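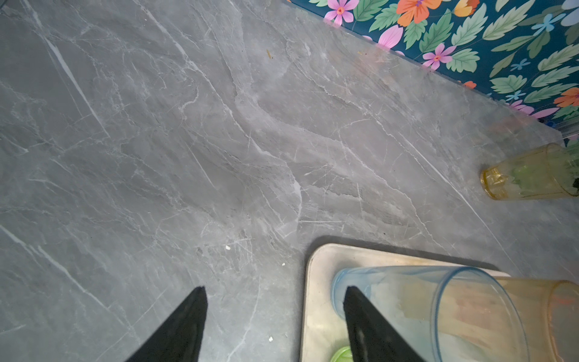
*Wrist view, fingers open, by the tray with the cups.*

# Skitwood two-finger gripper kit – my notes after the first weeks

**Grakatstead** – 07/04/2019

Hello all. I promised in the other thread to write something when I had used the kit enough. English is not my first language, so please ask if a sentence is strange.

I bought the Skitwood kit with the wrist camera included. I paid 970 with shipping. In the box are the gripper body, two pairs of fingers, the small camera with its bracket, the cable and a printed booklet of 32 pages. The booklet is good, but the page for the camera bracket shows an older bracket with different holes. I lost one evening with this.

My task is kitchen objects, mostly plastic cups, and mostly cups which lie on their side. Standing cups are easy for every gripper I have tried. When the cup lies down, the fingers must come over the wall and close on something round and thin, and if the wall is also transparent then the camera does not help much.

What I like:

- The black fingers are narrow at the tips, so they go between two cups that lie close together.
- The force setting is fine enough. At the lowest step I can hold a soft cup and the opening stays round.
- The sound is low. I can work in the evening.

What I don't like:

- The camera exposure is automatic and I did not find how to lock it.
- The finger pads are glued, not screwed. After 100 grasps one pad was already a little loose at the corner.
- The software asks to register again after each update.

I made 100 grasps with cups lying on the tray and kept a list. I can post it if somebody wants it.

---

**plumbline_ok**

Thanks for writing this up. Did you try the Plaltex fingers on it? They fit the same mount and the pads are held with screws. I've had mine on since June and never touched the glue.

---

**Grakatstead**

No, I have only the original ones. I saw the Plaltex in the shop, but the tips looked wider to me. Is it true?

---

**plumbline_ok**

A bit wider, yes. I pick boxes and jars so I don't care. For your cups it might matter.

---

**tern_and_tide**

I have to disagree on the force setting. On mine, the lowest step is still too strong for a thin party cup. It goes oval every time. I wrote to Skitwood and they told me to recalibrate, which I did, and then it was the same. For that price I expect better.

---

**Grakatstead**

Did you calibrate with the fingers mounted, or without? In the booklet it says without, but I had better results with the fingers on. I don't know if this is correct, only that my cups stopped going oval afterwards.

---

**tern_and_tide**

Without, like the booklet says. Fine, I'll try it your way this week. Still, a customer should not have to guess.

---

**Grakatstead**

With this I agree fully.

---

**moss.relay**

How does the camera do with the clear cups? In your picture the pale blue one has a rim I can follow by eye, but I bet a detector hates it. And with that floral print behind, I would expect a lot of false hits. Pink flowers, orange flowers, orange cup, good luck.

---

**Grakatstead**

The print is less of a problem than I feared, the flowers are flat and the detector learned them fast. The marble pattern is worse for me. The white veins are thin and bright, and the edge of a clear cup can also be thin and bright. The amber one on the tray gives me almost no trouble. The blue one next to it I must approach from a higher point.

---

**moss.relay**

Have you thought of a plain mat under everything? I use a dark gray one from Calado and my clear cup results got much better.

---

**Grakatstead**

I thought of it, but then I test the mat and not the kit. People have such counters at home. I want to know if it works there.

---

**plumbline_ok**

I'm with moss on this one. Get it working on a plain surface first and then make it hard. Otherwise you can't tell if a miss comes from the gripper or from the vision.

---

**Grakatstead**

You are maybe right for the order of the work. I will do a second list on a plain surface and compare the two. It will take me some time – I only have the evenings.

---

**tern_and_tide**

Back with a result. Calibrated with the fingers on. Better, I admit. The thin cup still bends a little but it doesn't fold. I take back half of what I said. The other half goes to whoever wrote the booklet.

---

**quillfern**

Reading this before I order. Is it worth taking the version with the camera, or should I buy the gripper alone and put my own camera on it?

---

**Grakatstead**

If you have already a small camera with manual exposure, take the gripper alone and make your own bracket. If you have nothing, take the set, because the cable length is right and the driver works at the first start. But ask the seller which bracket is in the box.

---

**quillfern**

OK, gripper alone then. Please post that list of grasps too, I'd like to see the misses.

---

**Grakatstead**

I will clean it up a little and put it in this thread. Some of my remarks in it are not in English.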